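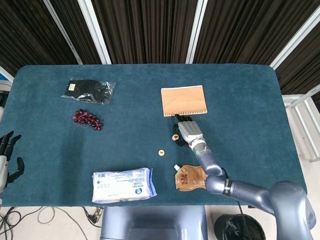 Figure 2.1 Dark red grapes and a bagged pair of black gloves. Which one has an expiration date?

Chapter 2
Why Food Spoils and Goods Don't

23 shares | 2 comments

Leave a bunch of grapes and a pair of gloves in a cupboard for a month, and you will come back to one pair of gloves and one sticky lesson in biology! Fresh fruit is alive when we buy it. Its cells keep breathing after harvest — taking in oxygen, burning sugar, giving off heat and water — and everything a storekeeper does with it is a way of slowing that breathing down.

This chapter is about time, and what it does to the things we buy and sell. We start in the town of Landry, where Orathai Limsakul runs a produce stand and her cousin Raffaele Fiore sells work clothes two doors down. Both opened in March. Both spent the same amount on stock. By the end of the first week Orathai had thrown out 25 pounds of fruit, and Raffaele had thrown out nothing. Yet Orathai made more money! We will work out how, and I think you'll enjoy the answer as much as my own students do.

Along the way you will meet shelf life, turnover and shrink (the trade's word for stock that is lost before it can be sold). You will also follow one shipment from the Dutia orchards to the Katton market, 226 miles by truck, and see how a few degrees of extra warmth can take days off the life of a peach.

Before you read on, try this at home. Pick two items from your kitchen, one fresh and one packaged. Write down what you think will change in each over the next week: color, smell, weight, feel. Keep the list, as we come back to it in Section 2.4.

2.1 Still Breathing

A picked apple has lost its water supply, and it has only the sugar and starch it carried off the tree.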